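Site visit notes, October
For: Gintarė Hunt, grants desk, Norkov Fund
From: Tihomir Petkov

Hi Gintarė,

You asked me for something you could read over a coffee, so I've left the spreadsheet out and written this the way I'd tell it to you. Anas and I spent the better part of a day at the Kuusk hall for the Evley project's open afternoon, and I've got plenty to say (and a couple of things to ask for, sorry in advance).

Hand grippers at the wooden table, all four from the open afternoon. 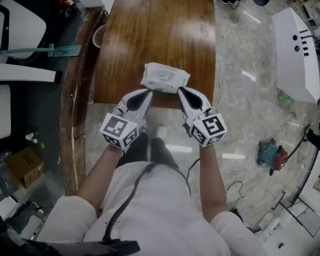
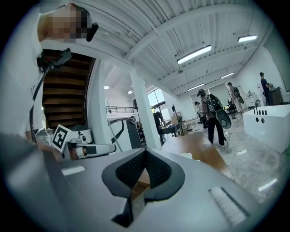
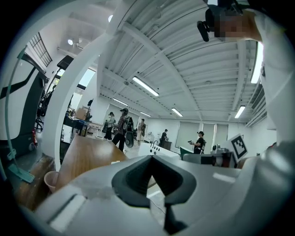
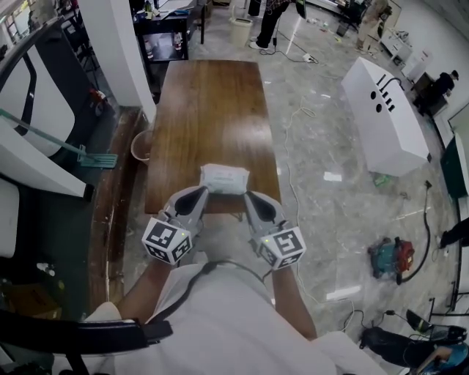
The point of the Evley project, going back to our first application, was to collect household handling tasks from people first and worry about the robot arm second. The visit was the first time I'd seen that side of it going at full tilt with guests in the building, and I came away a lot happier than I went in! Last time I wrote to you I was worried that soft things would be our weak spot. Boxes and cups give you a firm edge to close on, but a pack of wet wipes held between two grippers bulges and folds, and it sits a little differently each time you put it down. Gediminas picked the soft pack on purpose as the demonstration task, and I argued against it for a whole week because I thought it would make us look clumsy in front of visitors. He was right and I've told him so.

What I liked best was how fast the guests got the idea. You hold one gripper in each hand, you close on the thing from both sides, you lift, you set it down, you let go. That's the whole lesson. Prasert ran the instruction and he's got it down to 2 minutes now, which includes putting on the strap and adjusting it. In the spring it took him so long that people started checking their phones. He's thrown out the slides completely and just hands you the grippers, and I think that's the best change anyone has made on this project all year.

Where we are against the plan

You'll remember we promised 2000 usable recordings by the end of the second grant period. We've passed the halfway mark, and the pace has picked up since the summer. The open afternoon itself was never meant to add much to the total, because guests' recordings go into a separate folder and Gediminas goes through them by hand before any of them count. I'd rather tell you that now than have you wonder later why a busy day barely moves the number.

The soft goods set is the one I'd point to if your board wants a single thing to look at. We said 200 recordings of soft packs and pouches, and that set is finished and checked. The cloth set (towels, T-shirts, that sort of thing) hasn't started. That's on me. I kept pushing it back while we sorted out the marker problem, which I'll get to.

The marker problem

Those patterned cubes on top of the grippers are how we work out where each hand is, so when one of them can't be read properly, the recording is no good to us. We lost a fair bit of August to this. The first batch of cubes came back from the print shop with a slightly shiny finish, and under the ceiling lights at Kuusk the patterns washed out whenever someone turned their wrist a certain way. Flosness reprinted them for us at cost, with a duller surface, and the dropouts have come way down. Anas keeps a log of every lost track and I can send it over if you want the gory details. It's long. He's very proud of it.

There's a related thing I noticed while standing around with my coffee. The tabletop is polished, and you get reflections off it. It doesn't seem to hurt the tracking, but Anas would like to run the same task on a dull surface as well so that we're not teaching the arm that every table in the world is glossy. I said yes. It'll cost us one afternoon and a secondhand table.

What the visitors said

Mostly nice things! One woman who works in home care asked the sharpest question of the day, which was whether the grippers could manage opening the flap on a pack with one hand while the other holds it still. Right now the answer is no, or at least we haven't tried. Gediminas wrote it on the back of his hand and I've seen him sketching it since, so don't be surprised if it shows up in the next plan.

A couple of people complained that the strap was uncomfortable when they leaned forward, and I agree with them. It's fine if you're standing up straight and annoying if you sit down and work over the table for any length of time. Prasert has been trying a softer one. We also heard that the grippers feel heavy after a few rounds, and I don't have a good answer for that yet beyond giving people more breaks.

One visitor wanted to know when they'd be able to buy one for the kitchen. I mumbled something.

Things that bugged me

The floor. There are far too many loose cables lying around that table, and with guests walking through I spent more time than I wanted to watching people's feet. Nobody tripped, but I don't want to rely on that. I've asked Prasert for a proper cable run along the wall side before we invite anyone back, and covers for whatever has to cross the walkway. It's a small cost and I'm taking it out of the equipment line unless you object.

The second thing is space. With several people wearing gear at once, plus visitors, it gets hard to hear Prasert when he's explaining. Kuusk have offered us the upstairs area for talks, which would let us keep the work floor for the work. I'd like to take them up on it.

What I'm asking for

I'm asking to move the cloth set into the next period and keep the rest of the schedule as it stands. The soft goods results give us a decent starting point and I don't think we'd gain much by rushing it.

I'd also like to bring in 5 more paid participants from outside our own circle. Too many of the current recordings come from the same handful of hands, and all of them have gotten very good at it. We need beginners. The open afternoon made that really clear to me, watching people come at the same task in ways our regulars never would (one man insisted on scooping everything from underneath). The money is there, left over from the travel line, so all I need is your okay to shift it.

Anas is putting together the figures for the formal report and you'll have those separately. If you'd like to come and try the grippers yourself, mornings are quieter, and Prasert would love to get you through his 2 minutes. Just let me know which week suits you and I'll sort out the parking.

Tihomir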